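Range Hood and Cooktop Upkeep

Most complaints about a range hood come down to two things: a filter that has not been washed and a duct that was never right to begin with. The first takes a quarter of an hour and a sink. The second takes a Saturday and possibly a ladder. Start with the filter.

Filters

Metal mesh filters and baffle filters are cleaned the same way. Switch the fan off and let the hood cool. Slide the filter toward the spring side, drop the front edge and pull it clear. Keep it level on the way to the sink, as the grease collects in the lower channel.

Fill the sink with the hottest water the tap gives. Add a good squirt of dish soap and a quarter cup of baking soda. Soak for 20 minutes, turn the filter over, and soak it again. Brush along the mesh, with the grain, using a nylon brush. Do not use oven cleaner on aluminum. It turns the metal dull gray and pits it, and a pitted filter holds grease twice as hard the next time.

Rinse, shake, and stand on edge until dry. A dishwasher works for stainless baffles. It will darken aluminum mesh, though the filter still does its job afterward.

Charcoal filters in recirculating hoods cannot be washed unless the maker says so. Write the date of fitting on the rim with a marker and replace on schedule. Once charcoal is full, the fan only moves the smell from one side of the room to the other.

Airflow

The rating on the box is measured with no duct attached. My own hood, a Jolel, is sold as a 700 model, meaning 700 cubic feet per minute. With one long run and two elbows it delivers noticeably less. Every elbow costs you. Flexible foil duct costs you more, and it traps grease in the folds. Use smooth rigid metal, seal the joints with foil tape, and keep the run as short as the house allows. Cloth duct tape dries out and lets go.

To check for draw, hold a single sheet of toilet tissue against the filter with the fan on low. It should stay up by itself. If it falls, wash the filter and repeat. If it falls again, go outside and look at the wall cap. A stuck flap is the usual cause, followed by a bird nest.

Turn the fan on before the burner, and leave it running for ten minutes after you are finished. The air needs time to get moving, and the steam needs time to leave.

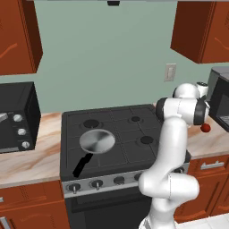

Stasau, May 28, 2022

The notes on burners and walls below were rewritten after a run of letters about uneven flames. The older version told readers to soak burner caps overnight. I no longer recommend that for cast iron.

Burners

Lift off the grates and caps when cold. Wash enameled caps in soapy water and dry them fully before they go back. For bare cast iron, wipe, scrub with a stiff brush, rinse quickly and dry on a low oven setting. A trace of cooking oil keeps rust away.

Clear the ports with a straightened paper clip or a sewing needle. Never use a toothpick. The tip breaks off and you then have a blocked port with no way of getting at it. Work straight in and straight out so the hole is not widened.

A healthy gas flame is blue and steady. Yellow tips point to a dirty port, a cap that is not seated, or an air shutter that needs adjusting. Check the cap first. It should sit flat and not rock when pressed at the edge. If the flame stays yellow after cleaning, call a gas technician. If you smell gas with the burners off, leave the house and call from outside.

If an igniter clicks without lighting, the electrode is usually damp or dirty. Dry it with a cloth, brush it lightly with an old toothbrush, and wait an hour. Continued clicking with the knob off means water has reached the switch under the knob. Unplug the cooktop and let it dry overnight.

Walls near the cooktop

Flat paint is a poor choice for a kitchen wall. It soaks up grease, and rubbing leaves a shiny patch. Satin or semi-gloss can be washed. For flat paint already in place, dab with warm water and a few drops of dish soap, working from the bottom up so that runs do not streak the dry part. Rinse with a second cloth.

Switch plates pick up a film that ordinary wiping smears around. Turn the circuit off at the breaker, take the plate off, and wash it in the sink. Dry it before refitting. Do not spray cleaner at a switch in the wall.

Wood cabinets

The doors on either side of a hood get the worst of the steam. Wipe the lower edge of each door weekly, as that is where the finish fails first. Use a damp cloth with a little mild soap, follow with a dry one, and go with the grain.

For sticky build-up around handles, mix one part baking soda with two parts dish soap, rub gently with a fingertip, and wipe off. Test inside a door first. Ammonia softens some varnishes and should be kept off all of them.

Osvaldo Leone wrote in March to suggest a thin coat of paste wax on the undersides of the upper cabinets, buffed after 8 minutes. I tried it on mine. Grease film now wipes off with a dry cloth. Keep the wax well back from the burners, and let it cure for a day before cooking.

Schedule

Mesh filter: monthly, or every two weeks if you fry often.
Burner caps and ports: monthly.
Cabinet undersides: monthly.
Wall cap and flap: spring and fall.
Duct joints: once a year.
Charcoal filter: per the maker's sheet.

Replacement parts

Measure the filter itself, including thickness, before ordering. Do not measure the opening. Negri filters are sold by outside size. Pidov lists its parts by number, and the common baffle is listed as 842, which comes in a left and a right version. The pull tab should face you when the spring side is at the back. Check this before you peel off the film, as most shops will not take it back afterward.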